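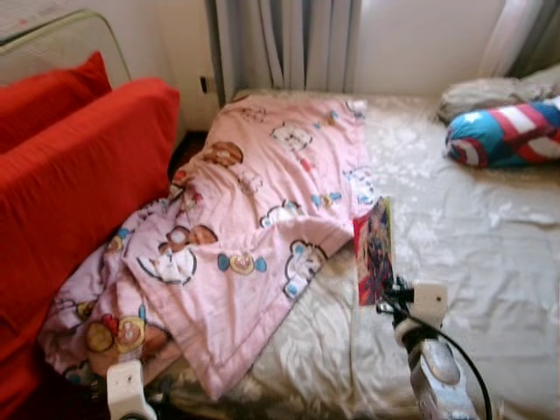
Figure 2.1 A pink quilted comforter on a satin sheet. Two bedroom fabrics with very different surfaces.

Chapter 2
Cloth You Live With

In this chapter you will learn:
how the three basic weaves are made, and how to recognise them
why some fabrics shine and others look dull
what is meant by thread count, and how far to trust it
how layers of cloth and filling hold warmth
how to choose and look after fabrics for the bedroom

Before you start
You will need the notes you made on fibres in Chapter 1, a magnifying glass if you can borrow one, and an old pillowcase or tea towel that you are allowed to cut up. Do please ask first!

2.1 Starting at home

When people are asked to name a piece of cloth, they nearly always think of something to wear. A shirt, perhaps, or a pair of jeans, or the scarf that has been lost on the bus. Yet most of us spend about a third of our lives in bed, wrapped from chin to toe in fabrics we hardly ever look at, and it seems only fair to give those fabrics a chapter of their own.

There is a practical side to this as well. Household textiles have a harder life than most clothes do. A sheet is rubbed by elbows and heels, pulled at the corners, washed, dried, folded, and then put straight back to work. A good party dress might come out of the wardrobe a few times a year and be treated like royalty when it does. If you want to learn how cloth behaves, how it creases and thins and softens with age, the airing cupboard is as good a place to begin as any (and a great deal cheaper than a shop).

Look again at Figure 2.1. The sheet has a shine to it, and wherever it is creased the light falls differently. The comforter lying over it is printed, stitched and padded, and it bunches into loose, overlapping folds. By the end of the chapter you should be able to say a good deal about why two pieces of bedding can look and fold so differently, and you will have made small samples of your own to prove it.

2.2 Over, under, over

Weaving is a simple idea. One set of threads, the warp, is stretched tightly along the loom. A second set, the weft, is passed across it from side to side, going over some warp threads and under others. Change the order of the overs and unders and you change the cloth.

In plain weave the weft goes over one and under one, all the way along, and then swaps on the next row. It is the strongest and plainest of the three, and you will find it in tea towels, handkerchiefs and a great many cotton sheets. Twill moves its crossing point along by one thread each row, so that a slanting line creeps across the surface. Denim is the twill everybody knows, and if you turn back the hem of your jeans you can see the slant quite clearly.

Satin weave is the odd one out. Each thread passes over several others before it dips under one, and these long stretches on the surface are called floats. Floats lie smooth and close together, and smooth things reflect light well, so the face of the cloth shines while the back is usually duller. The price of all that gloss is that a float is only held down at its ends. A rough fingernail, a ring or a cat's claw can catch it and pull it up into a loop. Once you have seen this happen to a favourite pillowcase you do not forget it.

You may also meet bedding with a pattern that seems to come and go as you walk past it. Damask is made this way. The pattern is formed by a change of weave, with no need for a second colour, and the shapes show up because one part of the cloth throws back the light more strongly than its neighbour.

Word box
Warp: the threads running the length of the cloth
Weft: the threads running across it
Float: a length of thread lying over several others without being woven in
Satin: a weave with long floats. It is the name of a weave and never of a fibre, so satin may be silk, cotton, polyester or a mixture

2.3 A word about numbers on packets

Our first case study follows the Dosthorpe mill, where sheeting was woven for 80 years, and its smaller neighbour at Omanside, which made nothing but linings. The two mills kept their pattern books, and we shall be borrowing from both. One thing you will notice is how modest their thread counts were. Thread count means the number of warp and weft threads added together in one square inch of cloth, and the finest sheeting in the Dosthorpe books comes to 625. Modern packets sometimes boast of 1000 or more. Such a figure may have been reached by counting every strand in a twisted yarn separately, so a sheet with a lower number and better cotton can easily be the nicer one to sleep on. Feel the cloth, if the shop will let you.

2.4 Keeping the warmth in

A single sheet keeps you only a little warmer than no sheet. What keeps a sleeper warm is still air, and the job of a filling is to hold plenty of it in one place. Quilting, meaning the lines of stitching that go through all the layers, stops the filling from sliding down to one end. Later on we compare wool, feather and a polyester filling sold as Brevex, using the jam-jar test from the Steinbach worksheets, and you will see how much each one suffers when it is squashed flat or packed too tightly in a cupboard.

Activity 2A: Pulling threads
Cut a square from your old pillowcase or tea towel, about as wide as your hand. Using a pin, ease out one thread from the top edge and one from the side. Can you tell which was warp and which was weft? Draw the pattern of overs and unders on squared paper, shading a square wherever the warp is on top. Keep the frayed square in an envelope with your name on it, as it will be needed again in Activity 2D.

Talk about it
Which fabrics in your own home have lasted longest?
Would you choose a shiny sheet or a dull one for a small child's bed, and what would you want to know about washing it before you decided?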